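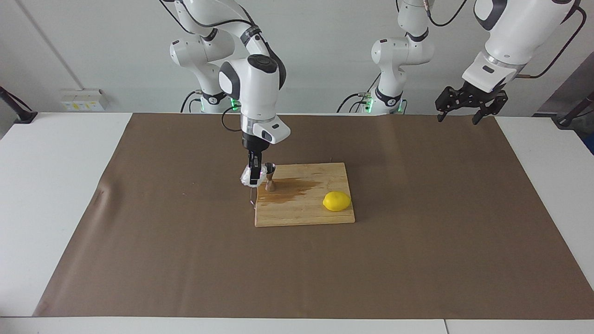
Rimbridge College – Department of Engineering and Computing – Robotics Project Group

Evaluating the Osanton two-arm kit for drink preparation tasks
Project report by Indira Kurup and Eugeniusz Kalinowski

Background

The department was offered the Osanton kit on loan with an option to buy. The kit is sold to colleges and small labs as a ready-made bench system: two arms, two parallel grippers, a controller and a software package called Garnunel. Our task was to find out whether second-year students could use it for a full project without much help from staff, and whether it could manage small everyday objects.

We chose drink preparation as the test area. It involves objects of different shapes, some of them smooth and some awkward to hold, and it includes pouring, which the supplier's brochure mentions but does not give any results for.

Setting up

Both arms stand at the back of the table and reach forward over the work area. We covered most of the table with brown paper and put a wooden cutting board on top of it. The board gave us a fixed place to put things and saved moving the paper every time we cleaned up.

Assembly took us one afternoon. The printed guide is clear up to the point where the cables are connected, after which it refers to a drawing that was not in our copy. The supplier sent the drawing by email the next morning. The clamps fitted our table without any changes.

Garnunel was installed on a lab computer. It records a movement while the user guides the arm, then lets the user edit the stored positions and play them back. Editing is done in a table of numbers with a preview beside it. The preview was slow on our machine and we mostly worked without it.

The tasks

We set five tasks: pick up a lemon and put it down on the board, pick up a jigger and put it down upright, pour from the jigger into a glass, hand the lemon from one arm to the other, and pour with one arm while the other arm steadied the glass. The liquid was cold tea. The jigger is the hourglass type with a copper-toned finish, and the narrow waist gives the fingers a natural place to close.

In total we logged 1,661 runs, of which 823 were pouring runs. A run was counted as a pass if the object ended up where it should be and no liquid was outside the glass. We set a pass rate of 80 per cent as the level a task had to reach before we would recommend it for teaching.

Results

Picking up the lemon and picking up the jigger both went above the target. The lemon was easier than we expected. It rolled a little when the first finger touched it, but the second finger usually stopped it.

Handing over the lemon just reached the target after we slowed both arms down. At the default speed one arm tended to let go too soon. There is a setting for this delay, but it is listed under "advanced" and we found it late in the project.

Pouring with one arm did not reach the target. Most failures happened at the start of the tilt, when the jigger turned slightly between the fingers and tea went over the rim. The wooden board soaks up tea quickly and the marks do not come out, so a plastic tray would be a better choice for anyone repeating this. Pouring with both arms was worse – any small error in one arm was added to the error in the other.

We also tried the softer finger pads sold by Falcão. They reduced the turning but wore down at the edges, and the pack is expensive for what it contains. We did not have enough pads to repeat every task with them.

Support and cost

We contacted the supplier several times. Replies were polite and normally came within a day. One question about gripper force was passed on twice and had not been answered when we finished in September.

The loan price was fair. The purchase price does not include the finger pads or the second software licence, and both should be counted when comparing it with other kits.

Recommendation

We recommend the kit for pick-and-place teaching and for handover exercises, provided the release delay is changed first. We do not recommend it for pouring with the standard fingers. If the department buys it, the missing drawing should be printed and kept with the guide.

Further work

A later group could test a jigger with a rougher surface, or write a slower tilt movement by hand in place of the recorded one. Our run logs and stored positions are on the group's shared drive.

© Rimbridge College Department of Engineering and Computing | Contact the project group | Back to top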